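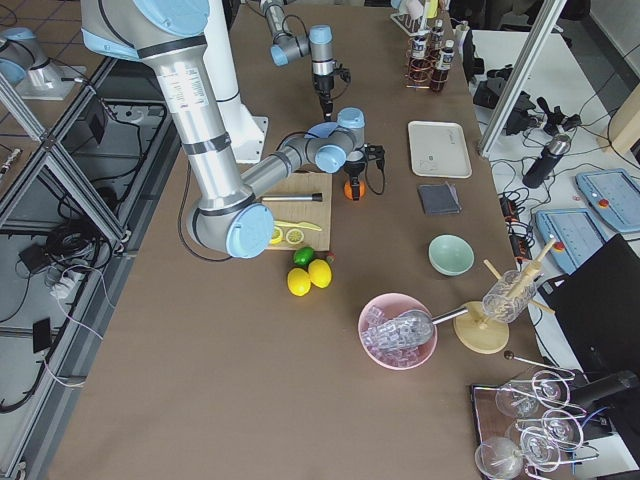
Opinion | Automation and Safety

A robot that stops by itself is usually praised. We say that the safety worked, we press reset, and we go on. I have done this many times in our workshop in Rivport, and after what happened in March I think it is a bad habit.

Our cell prepares drinks and fruit on a long table. There are two arms with small two-finger grippers, and the objects are ordinary ones from a kitchen and a bar. The arms are controlled by a program called Ernodus, which our company, Alcaraz, bought two years ago. The work looks harmless. A lemon is not a car door, and visitors stand much nearer than they would stand in a factory.

On a Thursday, shortly before the lunch break, one arm came down for an orange and went 15 millimetres too low. It pressed the fruit against the table, the force limit reacted, and the arm stopped. The operator cleared the message, changed the fruit and started again. The next pick was good. In the log there was one line, "contact stop, cleared", and we had several such lines every week.

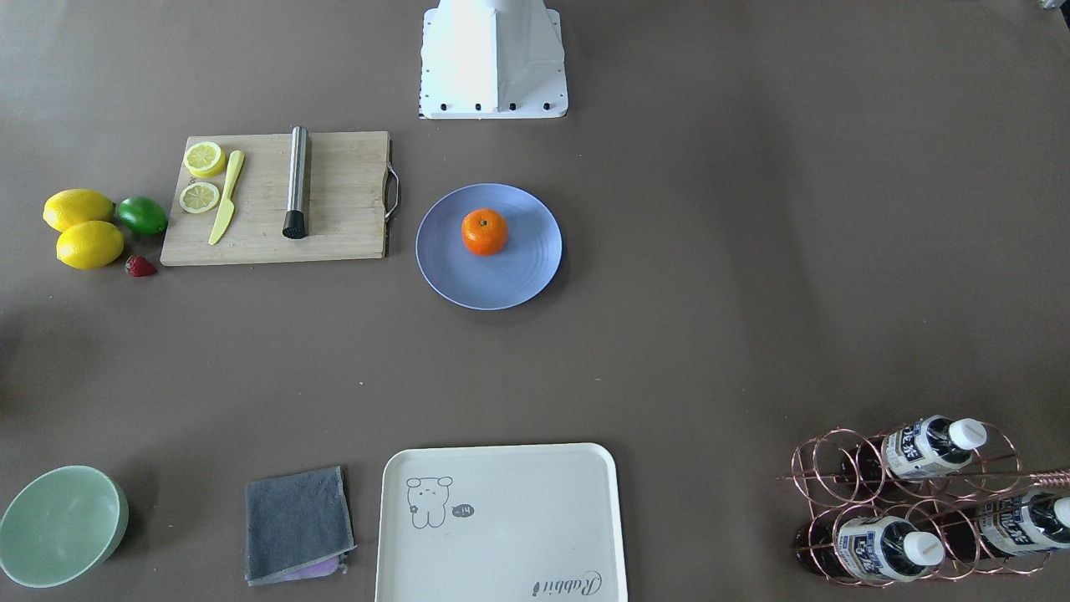 Lemon slices, knife and muddler on the cutting board, with the whole fruit beside it.

Four days later the same arm went too low again, this time over a wine glass. The stem broke and a piece of glass flew over the edge of the table and landed on the floor, where a colleague had been standing a moment before. She had gone to fetch a cloth. I do not want to build a safety system on such luck.

The cause was simple when we finally looked for it. After a short loss of power, the arm sometimes started with a wrong height value, and the value was corrected only when the arm passed its home position. If the first task did not go through home, the first pick was wrong and all the others were right. We found the same pattern in 170 old log lines, and each of them had been cleared by a person who was polite, trained and in a hurry. I was one of them.

The supplier told us that the force limit had done its job. I accept this, but only for the fruit. A limit of 200 newtons is low for the arm and very high for a glass, and the arm does not know the difference. When we write "the safety worked", we should also write what it worked on.

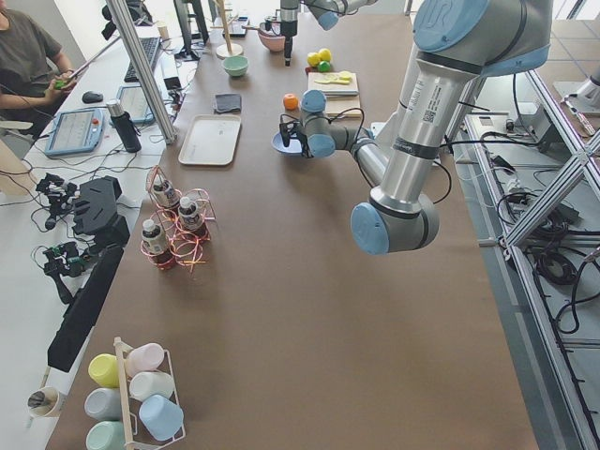 There is a second argument which I hear often, and I take it seriously. Our cell had made roughly 4000 picks without damage, so people say that one broken glass is a good result. For the quality of the service it is perhaps good. For safety I find this number of little use, as most of these picks could not have shown the fault at all. They did not come directly after a restart. The number that matters is how many first picks we made, and we had never kept it.

What I ask for is modest. A contact stop should not be cleared until somebody has written a reason, and "unknown" must be permitted as a reason, otherwise people will invent one. After every restart the arm should go home before it may touch anything. Our sister workshop in Jekum has worked in this way since the winter, and they lose a few minutes each day - their manager complains about it, I must admit.

In Rivport we have now the rule about the home position, but the rule about the written reason is still being discussed. Some colleagues fear that it will be used to blame the operators. This fear I understand very well, and I think the management should answer it in writing before it asks anybody to sign a log.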